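Sudton工厂开放日走访记：镀锌厂、瓷砖厂和一间螺丝仓库

发布于 11/08/2026 栏目：走访

Sudton的工厂开放日一年办一次，参加的厂子每年不一样，名单要到四月才定下来。我去年想去没去成，报名页面打开的时候镀锌厂的名额已经满了。今年提前把要填的东西写好，页面一开就提交，拿到了三家：上午Potgieter镀锌厂，中午过后Cimix瓷砖厂，最后是Biltix的仓库。三家之间有接驳车，不收钱，但要凭报名时给的回执上车。

我住在河这边的一家小旅馆，头天晚上到的。Sudton火车站不大，出站以后只有一个方向可走，顺着坡下去就是老街。老街上晚上还开着的店不多，我在一家面馆吃了碗炖牛肉配宽面，味道偏咸，分量很足。面馆墙上挂着一些旧照片，拍的是河边的厂房，那时候烟囱比现在多。店里的人说，照片里的房子大半已经拆了，剩下的一部分就是现在的Potgieter。

集合点在老街尽头的停车场，8点开始签到。签到的桌子上摆着耳塞、反光背心和一次性鞋套，工作人员会看你穿的鞋，凉鞋和布鞋一律不让进镀锌厂。报名说明里写了这一条，还是有人没看，只好改去别的厂。背心是均码的，我穿着很大，下摆一直往上跑。

Potgieter在河湾里面，车开过一座单车道的桥就到。进门先在食堂坐下，听一段安全说明，讲得很细：哪里不能伸手，哪里不能停下来，听到长铃往哪个方向走。说明完了以后分组，每组由一名厂里的员工带着。我们这组的讲解员在酸洗车间干过很多年，讲起来不用看稿子，只是机器一开，后排就听不太清楚。

镀锌这件事说起来不复杂。钢件送进来，先脱脂，再酸洗，把锈和氧化皮去掉，然后过一道助镀剂，烘干，浸到熔化的锌里，提出来，冷却，检查。每一步都有自己的槽，槽排成一列，行车在上面走。参观的人走在侧面一条抬高的过道上，过道有护栏，地上画了黄线，线外面不能站。

酸洗那一段气味最重，虽然有抽风，走过去的时候鼻子还是会发紧。讲解员说，酸液用久了会变慢，里面铁的含量高了，要定期换，废酸由专门的公司拉走处理。有人问能不能看看换下来的酸是什么颜色，他说发绿，但今天没有可看的。

锌锅是大家最想看的部分，也是离得最远的部分。隔着一层网，能看到锌液表面结着一层灰，浸件之前要有人用长柄的刮板把它推开，底下才露出亮的锌。那天浸的是一批栏杆，成排挂在横梁上，斜着下去，入液的时候有一阵很响的噼啪声，白烟往上冒，随即被罩子吸走。斜着下去是有讲究的，空心的管子里如果存了气或者存了水，浸进去会炸。所以送来的工件上都要预先开孔，开孔的位置和大小，厂里有一份图给客户看，客户不照着做，件就退回去。讲解员说他们每个月都要退一些，退的时候最伤和气。

栏杆提出来的时候很亮，像刚洗过的勺子，挂在那里凉一会儿，颜色就往灰里走。花纹也出来了，有的地方是大片的结晶，有的地方几乎没有。我以前一直以为花纹越大说明镀得越好，问了才知道跟钢的成分、锌液里加的东西、冷却快慢都有关系，防锈主要看厚度。厂里有客户专门要求不要花纹，也有客户专门要有花纹的，后一类多半是做室内装修的，拿去做吧台和花盆。

后面的检验区比较安静。有一面墙钉满了样板，都是在户外放过的，旁边的标签写着放的地方：海边、田里、屋顶、公路边。海边的那几块边角已经起了白锈，公路边的反而是下沿坏得最厉害，讲解员说是冬天撒盐溅上来的。样板里最老的一块放了30年，表面发暗，摸上去有点粗，但没有露出红锈。允许摸的样板只有这一块，大家轮流摸了一遍。

样板墙的另一侧讲的是使用中的磨损。镀层怕的东西和人们想的不太一样，雨水倒还好，怕的是长期堆着湿东西不透气，还有反复的刮擦。料箱、托盘、垃圾箱这一类，外壁往往还好好的，里面的底先花掉，边口和折弯的地方也容易先露。讲解员建议，买回去的镀锌箱子如果是装零件用，别用钢丝刷去刷，脏了用清水和软布，干了再放东西。 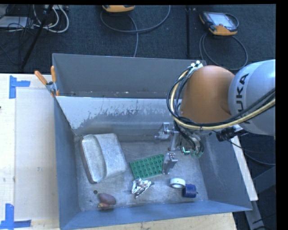

补漆的问题也有人问到。小面积的划伤可以用富锌涂料补，补之前要打磨干净，补完颜色会比周围深或者浅，时间长了也不会完全一致。讲解员说有客户为这个颜色差别来投诉，他们只能解释，解释不通就重新浸一遍，可是重新浸要先把旧锌层全部酸洗掉，费用比第一次还高，客户听到这里一般就算了。

从检验区出来是成品堆场，露天的，地面铺着碎石。件和件之间都垫木条，不让贴着放。新镀的东西贴在一起又淋了雨，很容易起白锈，客户来提货看到一片白，第一反应就是质量有问题。堆场边上有一间小卖部，只在开放日营业，卖镀锌水桶、洒水壶和一种带盖的方盒子。我买了一只小号的洒水壶，壶嘴焊得有点歪，出水是正的。付钱的时候只收现金，要留意。

回到食堂有咖啡和切好的面包，咖啡是大桶里接的，偏淡。我坐下来把记的东西补了一遍，有几处当时没听清，问了同组的一对夫妇，他们也没听清。

接驳车晚了一会儿才来。车上很热，窗户打不开，幸好路不远。

Cimix瓷砖厂在镇子另一头的高地上，厂区比Potgieter新得多，进门就是展厅。展厅做得漂亮，灯光打得很足，可是在这里耽搁的时间太长，前后听了两段宣传片，内容重复。真正进车间的时候已经过了原定的点，后面窑炉那一段只好走得很快。

原料库是我觉得最有意思的。黏土、长石、石英砂分格堆着，隔墙很高，装载机在中间开。黏土有一部分就是本地的，从镇子北面的坑里挖，颜色偏红，烧出来做底坯合适，做白砖不行。白砖的料要从外面运进来，运费占了成本里不小的一块。讲解员抓了一把干土给大家看，用手一捻就散，又喷了点水，很快能捏成团。小孩子们都想试，于是每个人分到一小团，有人一路捏到出口。

料要先湿磨，磨成浆，再喷雾干燥成小颗粒，然后压制。压机的声音是闷的，每压一下地面跟着动一下。压出来的生坯看着像砖，其实很脆，讲解员拿了一片在桌角轻轻一磕就断成两截，断口很整齐。断的坯子不浪费，直接回到浆池里。烧过以后再坏的就不行了，只能打碎做别的用，厂里的停车场下面垫的就是这种碎料。

施釉和印花在一间封闭的屋子里，我们隔着玻璃看。印的是一种仿木纹，一片一片过去，纹路都不同，看久了才会发现隔一段又转回来。有人问花纹一共有多少种不重样的面，得到的回答是看系列，便宜的少，贵的多。我家厨房铺的大概就是便宜的那一类，站在水池前面一眼能看到两片一样的节疤。

窑是辊道窑，很长，从这头看不清那头。砖从一端进去，从另一端出来，中间不停。走在旁边能感觉到热气从侧面过来，讲解员让大家贴着外侧走。窑一旦点起来就不轻易停，停一次再升温要花好几天，砖也容易裂，所以节假日都有人值班。可惜这一段只给了我们几分钟，观察孔前面排着队，我轮到的时候只看见一片橙色的光。

出口处的检验我倒是看得比较仔细。每片砖要看平整度、边直度和色差，然后分等级，同一等级里还要按尺寸分小类，印在箱子侧面。讲解员反复提醒，买砖的时候要看箱子上的尺寸号和色号，两样都一样才能铺在同一间屋里，补货的时候往往就补不到了，最好一开始多买几箱存着。这条建议对我来说晚了几年。

Cimix送每人一片杯垫大小的小砖，可以自己选颜色。我选了灰蓝的，背面有厂标。带小孩的家庭还可以去旁边的棚子里画釉，画完留地址，烧好寄过去，收50元工本费，含邮寄。棚子里人很多，我没有排。

午饭是在Cimix门口的餐车上解决的，卖烤肠和土豆饼。土豆饼炸得好，外面脆，里面有洋葱。旁边有几张长桌，太阳正晒，大家都挤在有阴影的那一头。

最后一家Biltix其实不生产东西，是做紧固件批发的，螺丝、螺母、垫圈、膨胀栓、铰链，货从各地进来，在这里拆分、重新包装，再发给五金店。报名的人不多，我们那一车下来，进门都不用排队。仓库是旧的纱厂改的，锯齿形的屋顶还在，朝北的天窗透下来的光很均匀，不开灯也看得清货架上的标签。

我对这里本来没抱什么期望，结果待得最久。货架按螺纹分，不按用途分，这一点和五金店正好相反。带我们的人说，刚来的员工头几个月总是走错，顾客说的是“装柜门的螺丝”，架上写的是直径、牙距、长度、头型、材质，要自己在脑子里转一下。老员工能凭手感分出牙距，当场演示了一回，闭着眼从一把混在一起的螺栓里往外拣，拣错了一颗，大家都笑，他自己也笑。

有一排柜子专门放停产的规格，英制的居多，还有一些老缝纫机和老农具上用的怪牙。这些东西一年卖不出几颗，占地方，公司一直没清掉。附近修旧机器的人都知道这里有，会写信来问，信里往往夹着一颗断掉的螺丝做样子。柜子最上层放着一本登记簿，记着每一种剩多少，手写的，字迹换过好几种。

仓库里也卖处理品，按斤称，都是包装破损或者标签掉了的。我称了一袋混装的木螺丝，回家要花一个晚上分拣。还有一种带分格的塑料盒，盖子扣得很紧，价钱不贵，我拿了两个。有人买了300颗同一规格的内六角，说是做围栏用，店员帮着装箱，又问清楚是不是装在室外，给他换成了镀锌的。在上午那家刚听完半天镀锌，听到这里觉得很顺耳。

从Biltix回停车场可以坐车，也可以沿着河走。我走回去的，路是平的，一半有树荫。河水很浅，旧水闸的石墩还在，上面长了草。对岸就是Potgieter的堆场，从这边看过去灰亮的一片，栏杆和灯杆码得很整齐。路过面馆，下午歇业，门口的菜单换成了冷汤。

几点实用的信息，给明年想去的人：

镀锌厂要穿硬底包脚的鞋，长裤，背包不能带上过道，食堂有存包的柜子，柜子要投硬币，用完退回。

Cimix的展厅可以快些走，直接跟讲解员说想先看窑，有的组是同意调顺序的。车间里可以拍照，印花那间不行。

Biltix的处理品下午会少很多，想挑的话把它排在第一家。袋子自备，他们只有纸箱。

接驳车最后一班发得早，错过了只能走，从Cimix走到车站是一路下坡，拖着箱子也还行。旅馆要早订，开放日前后老街上的房间基本都满。洒水壶我带上了火车，放在行李架上，没有漏出什么来，就是把手硌坏了旁边一盒饼干。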